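4 Setting up the check-in service for reporters in the field

This section covers the first configuration of the Etgate check-in service for a newsroom desk. It assumes that Etgate has been installed as described in section 3 and that at least one desk account is active. Reporters do not need a desk account.

Last revised: September 29, 2019

4.1 Before you start

You need the following to hand:

- the desk account name and password
- the mobile number of each reporter, with country code
- the name and number of a duty editor for every shift
- the travel plan for the assignment, in the Livwood form or as plain text

Note: Travel plans saved in the older Fontana format must be converted before upload. See section 7.

4.2 Creating an assignment

1. Log in to the desk account and open Assignments.

2. Select New. Enter a working title. Do not use the reporter's name, the name of a source or the subject of the story, as the title appears in text messages.

3. Enter the start and end times. All times are stored in GMT and shown in the time zone set for the desk.

4. Under Interval, enter the time allowed between check-ins, in minutes. The default is 180. Shorter intervals can be set for single days under Exceptions.

5. Under Grace period, enter the delay before a missed check-in raises an alert. Any value from 4 minutes upwards is accepted.

6. Select Save. The assignment is listed as Draft until at least one reporter has been added.

Caution: Changing the interval while an assignment is active restarts the clock for all reporters on it. Tell them before you save.

4.3 Adding a reporter

1. Open the assignment and select People, then Add.

2. Enter the mobile number. Etgate sends a pairing code by text message.

3. Ask the reporter to read the code back by voice. Codes must not be forwarded by email.

4. Enter the code and select Confirm. The status changes from Waiting to Paired.

5. Agree two words with the reporter, one for "safe" and one for "under pressure". Enter them under Words. They are hidden once saved and can be replaced but not read.

If the code is refused, wait for the old one to expire and send another. After 4 refused codes the number is locked and must be released by an administrator.

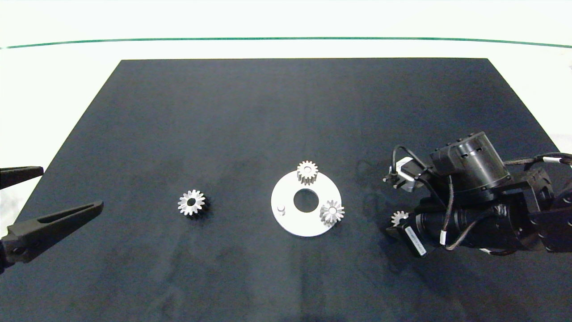

4.4 Alert routing

1. Open Routing and assign a duty editor to each shift. Gaps between shifts are marked in red and must be closed before the assignment can go live.

2. Add a second contact outside the newsroom. This may be a lawyer, a relative or a press freedom group that has agreed to take calls.

3. If your desk uses Flavotier for its phone rota, select Import rota. Imported shifts overwrite those entered by hand.

4. Select Send test. Each contact must reply to the test message.

Note: Error 824 means that a contact's network has rejected the message. Check the country code, then repeat step 4.

Caution: A test does not prove that calls will get through in the country of assignment. Repeat it when the reporter arrives.

4.5 Going live

Set the status to Active. The first check-in is due one full interval after the start time. To close an assignment, the duty editor must speak to the reporter and then select End. Records are kept for the period set in section 6.2.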